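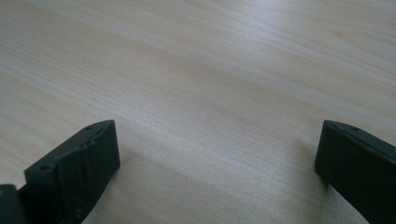

View from the camera of a hand-held gripper over a wooden tabletop, with both fingers open.

Hand-held gripper recording is a method of gathering examples for a learning system that is meant to control a robot arm. A person carries a gripper fitted with a camera and carries out a task with it directly. The camera stores what the gripper would see if it were mounted on an arm, and the recordings are later used to train a control program. The method is also called arm-free demonstration, a term used in the notes of the Aryee project at Sornholm.

Terms
A single recording of a task from start to finish is called an episode. A group of episodes made with the same objects and the same instructions is a set. The person holding the gripper is the demonstrator.

Equipment
The usual tool has two fingers that move towards and away from each other, worked by a trigger or lever in the grip. The camera is fixed behind the fingers and faces the working area, so that the fingers remain in view. Their place in the picture gives a fixed reference, and the distance between them can be read from the video or taken from a sensor in the grip. Finger bodies are often printed in dark plastic, which stands out against a pale work surface.

The Aden gripper, drawn up by Gilles Chauvin for the Aryee project, is held together by 8 screws and can be taken apart without special tools. Its fingers are treated as spare parts. A replaced finger must match the old one in length and shape, as a change in outline alters every later image.

Recording
An episode normally opens with the fingers apart and clear of the surface. The demonstrator moves to the object, closes the fingers, carries out the task, releases the object and draws back. Movement is kept slower than normal hand speed to limit blur. The free hand stays out of view.

At Sornholm a set consists of 100 episodes, split into blocks of 20 with a rest after each block. The starting place of the object is changed between episodes. Each set is recorded under 4 lighting arrangements, as glare on a polished or pale table can hide the edges of small objects.

Checking and labelling
Episodes are reviewed before use. Those in which the camera position cannot be worked out are removed. Plain surfaces cause difficulty at this step, as even wood grain offers few distinct points to follow from one image to the next. Printed markers placed at the edge of the table are one remedy. Failed grasps are kept in a separate folder and labelled as such.

Limits
The video does not record how hard the fingers press. A person can also reach positions that a given arm cannot, and such episodes have to be filtered out against a model of the arm. Results from the Flunmont workshop, which used the Aden gripper with a longer grip, were not directly comparable with those from Sornholm for this reason.

See also
Learning from demonstration
Remote operation
Parallel gripper
Camera calibration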